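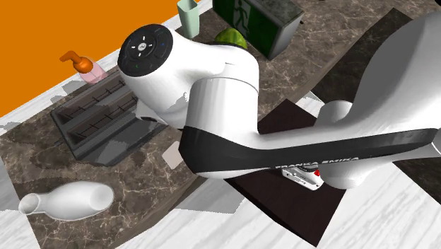 How we get a robot arm ready for work

Print this page | E-mail this page

Our robot arm is called Rovel. Before Rovel can do a job in the kitchen, somebody must set it up. My name is Loukia Deligiannis, and at Praden this is my task.

First I do it on the computer. I put the arm into a kitchen made only of computer drawing, with a counter, a toaster and other kitchen things. If the arm bumps a cup there, no cup is broken.

An arm has joints, like your shoulder and your elbow. I turn every joint slowly, one after another. The computer tells me if a joint wants to turn too far. Then I teach the arm its "home", the place where it must go back when the work is finished. At the end of the arm is the gripper. This is its hand. I open it and close it 80 times.

Then comes the real arm. I check the screws, I wipe off the dust, and I look if any cable is bent. In February one cable was bad and the repair took two days. Now I write every check in a notebook. It has already 238 lines!

Try it yourself: put your elbow on the table and do not move it. How many things can your hand still reach?

Contact Praden | Copyright 2019 Praden | Back to top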